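Last updated 28 Aug 2023

# How to test whether a robot arm can fold your laundry

People ask whether a machine can do the folding yet. The short reply is that it depends on the garment, the table and how long you are prepared to wait. This page sets out a simple test you can run on any table-mounted arm with a two-finger gripper. It needs no special software beyond whatever you already use to move the arm.

We wrote it for the Illow user group after several members bought arms and wanted a fair way to compare them. It covers white cotton or similar cloth only. Towels and socks have their own page.

## What you need

- One or two arms, fixed to the table so that they can't shift
- A gripper that opens and closes flat, with narrow fingertips
- A plain cloth garment, without buttons or a zip
- A clear table top, wider than the garment when it is laid out
- A timer and a notebook
- A stop button within reach

Clean the fingertips before you start. Dust and grease change the grip, and a run with dirty tips can't be compared with a run with clean ones.

## Step 1: Set the height

Lower the closed gripper until the tips just touch the bare table, then note the height. Raise it by the thickness of one layer of cloth. Save this as your picking height.

Do this at the middle of the table and again near each corner. Most tables are not level. Ours at Astorska was 6 mm lower on one side, and we lost a whole morning before we measured it.

If your controller has a force limit, set it low. A fingertip that is pushed too hard into the table will bend something, and it won't be the table.

## Step 2: Start with the garment spread out

Lay the garment out and smooth it once with your hands. Don't pull it perfectly flat. Nobody's washing arrives that way, and a small crease or two makes the test more useful.

Bring the gripper in low, near an edge, with the fingers open. Close them slowly. You want a small pinch of cloth between the tips, enough to hold the fabric without dragging half the garment along with it.
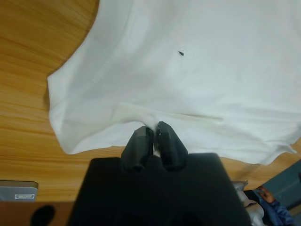 *A small pinch of white cloth held between closed fingers, with most of the garment still spread over the table.*

Lift by a hand's width and hold for a slow count of ten. Write down one of these results:

- **Held:** the cloth stayed in the fingers for the full count.
- **Slipped:** the cloth came up and then fell.
- **Missed:** the fingers closed on nothing.
- **Double:** two layers came up when you wanted one.

Doubles are the result people forget to record. On a T-shirt, a double usually means the front and back have come up together. That is fine for a fold and useless if you want to turn the garment the right way out.

## Step 3: Make one fold

With the cloth held, move it across in a low arc and set it down on the far side. Keep the arc low. A high arc lets the cloth swing, and it will land wherever it likes.

Open the fingers fully before you raise the arm. If you raise and open together, the cloth tends to follow the fingers up and the fold comes undone.

If you have a second arm, use it to hold the near edge down. Teach the two arms their paths separately and at low speed, then run them together. Check that the elbows can't meet.

## Step 4: Start from a heap

Most household washing comes out of a basket in a lump, so this is the part that matters. Pick the garment up by hand, drop it on the table and leave it as it falls.

Now go in from above. Aim for the middle of the heap on the first try and lift. Don't expect a corner. The aim is to get the cloth off the table, let it hang, and set it down a little flatter than it was. Repeat until you can find an edge, then go back to Step 2.
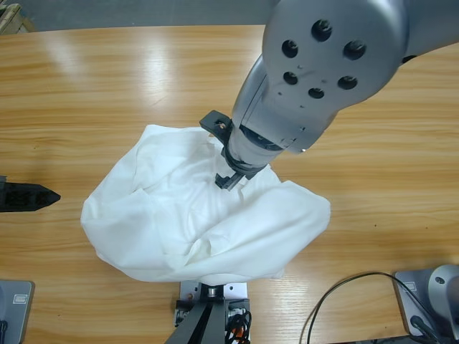 **Do I need two arms to fold a T-shirt?**

One arm can manage a simple fold if the garment is already laid out. For a garment that starts in a heap, two arms save a lot of time, as one can hold while the other looks for an edge.

## Step 5: Score it

Run Steps 2 and 3 together as one set, and Step 4 as another. Keep the two scores apart. Our own results with a Zastach arm, using the same shirt throughout, were:

| Set | Tries | Good results |
|---|---|---|
| Spread out, one fold | 100 | 79 |
| Heap to spread out | 100 | 51 |

A good heap result took us up to 400 seconds. A person does it in a few. Record the time even when the try fails.

## Common faults

**The fingers slide over the cloth.** Lower the picking height slightly, or fit softer tips. The Ackermann rubber tips suit thin cotton.

**The cloth bunches up on the way across.** Slow down and shorten the move.

**The arm stops part way.** The force limit is probably too low for the weight of the garment. Raise it one notch and try again.

## So can it do the washing?

For one kind of shirt, already spread out, an arm can make a usable fold most of the time. Mixed washing from a basket still needs a person standing by. We plan to repeat the heap test in October with a damp shirt, and the scores will be added to the table in Step 5.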